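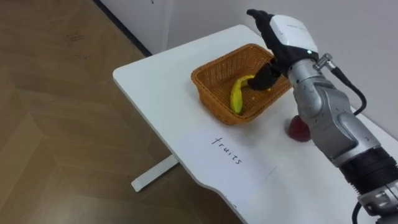
Woven basket on a white table.

How to Set Up and Adjust a Carton Sealing Machine
Clumotwood Packaging Equipment -- Operator Guidance
Last revised 31/01/2021

This page explains how to install, adjust and test the Stondov semi-automatic carton sealer. It is intended for packing room supervisors and trained operators. Electrical work on the machine must be carried out by a qualified electrician, and nothing on this page replaces the safety instructions supplied in the printed manual.

The procedure applies to both the side-belt and the top-and-bottom belt versions. Where the two differ, the text says so.

Before you begin

Read the rating plate on the rear of the main frame and compare it with the supply at the intended location. Do not use an extension cord. The machine must be connected to a grounded outlet on its own circuit.

You will need the following:
- the hex key set packed in the accessory bag
- a spirit level
- a steel rule or tape measure
- two rolls of carton sealing tape of the width shown on the tape head
- several empty cartons of the size to be run, all from the same batch

Cartons stored in a damp room lose stiffness and may bow between the belts. Move them into the packing room the day before the machine is set up, and leave them flat.

Step 1. Position the machine

Place the machine on a firm floor with clear access on both sides. Allow at least 30 inches on the operator side so that the tape head can be lifted out without turning it. The infeed end should face the packing bench, and the outfeed end should meet the roller table or conveyor at the same height.

Screw the legs down until the bed is level in both directions, then tighten the lock nuts. Check the level again after the lock nuts are tight, as the legs can shift slightly while they are being turned. If the machine is fitted with casters, lock all 4 before continuing.

Step 2. Inspect the belts and guards

With the power disconnected, turn each drive belt by hand through one complete revolution. The belt should run in the middle of its pulleys and show no cuts or glazed patches. Remove any shipping ties from the upper mast.

Confirm that both blade guards are in place and spring back freely when pressed. The cutting blades are very sharp. Keep hands away from the tape head opening at all times, including when the machine is switched off.

Step 3. Load the tape

Lift out the lower tape head and place it on a stable surface. Fit the roll on the tape drum so that the adhesive side faces the front roller when the tape is drawn forward. Follow the threading diagram printed on the side plate. On heads supplied by Punonska, the tape passes behind the one-way roller; on the older Pai heads it passes in front. Threading one head according to the diagram for the other will cause the tape to fold back on itself.

Pull out a short length of tape and trim it with scissors. The drum should turn smoothly with light resistance. If it spins freely after the tape is released, tighten the center nut a quarter turn at a time.

Return the lower head to the bed, making sure the locating pins are fully seated. Repeat the procedure for the upper head.

Step 4. Set the width and height

Close the bottom flaps of an empty carton and place it on the bed. Turn the side crank until the belts or side guides touch the carton on both sides. The carton should be held firmly, and the panels should not bend inward.

Fold the top flaps and lower the mast with the upper crank until the upper head rests on the carton. On the top-and-bottom belt version, lower it a further 2 turns so that the belt grips the top panel. Lock both cranks. Record the scale readings on the setup card attached to the mast -- this will save a good deal of time when the same carton is run again.

If cartons of several sizes are to be sealed during one shift, group them by size. The semi-automatic model does not adjust itself between cartons, and forcing a larger carton through will damage the upper head.

Step 5. Run a test carton

Reconnect the power and release the emergency stop button by turning it clockwise. Press the green button and allow the belts to run empty for a short time. Listen for rubbing or knocking.

Feed one empty carton squarely into the belts and let go as soon as it is gripped. Do not push it through. Check the result against the following points:
- The tape lies along the center seam from end to end.
- The tabs on the front and rear panels are of equal length.
- The tape is pressed flat, with no bubbles or creases.
- The cut edge is clean.

Fill a second carton to its normal working weight and repeat the test. A carton that seals well when empty may behave differently once it is loaded.

Correcting common faults

Tape off center. Check that the side guides are at an equal distance from the center line, then move the tape collar on the drum toward the required side.

Rear tab too long. The blade is cutting late. Inspect the blade spring and replace it if it is stretched.

Torn or ragged cut. Clean adhesive from the blade with a cloth and a small amount of light oil. If the fault remains, replace the blade.

Carton stops between the belts. The upper head may be set too low, or the side pressure may be too light. Raise the mast slightly before increasing the side pressure.

Tape does not stick. Check the age of the tape and wipe the application rollers. Recycled board with a dusty surface may require a tape with a stronger adhesive.

Routine care

At the end of each shift, disconnect the power and brush paper dust from the bed, the rollers and the motor vents. Do not use compressed air near the tape heads. Wipe the blades after every 1,000 cartons, or sooner where hot-melt tape is used.

Once a month, check the belt tension, oil the mast screws and test the emergency stop. Enter each check in the maintenance log. Belts should be replaced as a pair, even where only one shows wear.

Replacement parts

Orders for blades, springs, rollers and belts should quote the model and serial number from the rating plate. Please state whether the machine has Punonska or Pai tape heads, as the springs are not interchangeable.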